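Ollent Opens Kitchenware Lending Counter at Altgate

ALTGATE, December – Ollent, the housewares company, has opened a lending counter on the ground floor of its Altgate building. Residents and small community groups can now borrow mixing bowls, serving dishes, platters and baking pans free of charge for up to 4 days at a time.

The counter holds 220 pieces at opening. Most are large items that people need a few times a year and have trouble storing, such as punch bowls, salad bowls, stock pots and roasting pans. Of the total, 106 are glass.

"We heard the same thing from customers in our store again and again," said Visitación Calvo, who manages the lending counter. "They wanted a big bowl for one party and had no cupboard that would take it. Lending made more sense than selling them something they would use twice."

Borrowers sign up at the counter with proof of a local address. There is no deposit on single items. Groups borrowing more than 30 pieces are asked to call ahead so that the order can be packed. Dishes should be returned washed and dried, in the same crate they went out in. Chipped or cracked pieces should be reported when they are brought back, and there is no charge for the first one.

Clear glass bowl with a thick rounded rim, and the gray carpet tile floor, Altgate.
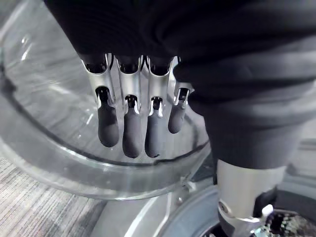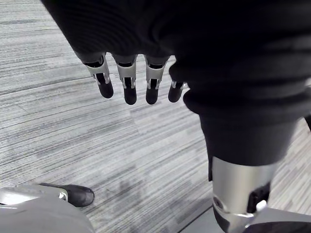 The room was used for storage until this fall. Ollent kept the existing floor and put its money into shelving, lighting and a deep double sink in the back, where returned pieces are checked and washed a second time before they go back on the shelf. The work was carried out by Krajčí, a local fitting firm, under site manager Oldřich Tichý.

"Glass is heavy and people carry it in with their arms full," Tichý said. "We set the return shelf at waist height and left the space in front of it clear. The heaviest bowls are stored on the two lowest shelves."

The booking system was supplied by Fludum. It shows which pieces are in, which are out and when they are due back. Borrowers can reserve by phone or in person. Online reservations will be added in the spring.

Rozália Slanina, who runs a monthly community supper in Altgate, tried the service before opening. "I took six salad bowls and two long platters," she said. "They came wrapped and stacked in two crates, and I could manage them with one trip to the car. I'd like to see more lids."

Ollent said lids and covered dishes will be among the next items bought. The company is also accepting donated pieces in good condition. Lead crystal, hand-painted ware and anything with a loose handle cannot be accepted.

The counter is open from 10 a.m. to 6 p.m. and is closed on public holidays. Entrance is through the side door, which has a ramp. Short-term parking is available next to it.

Press contact: Ľubomír Bartoš, Ollent, Altgate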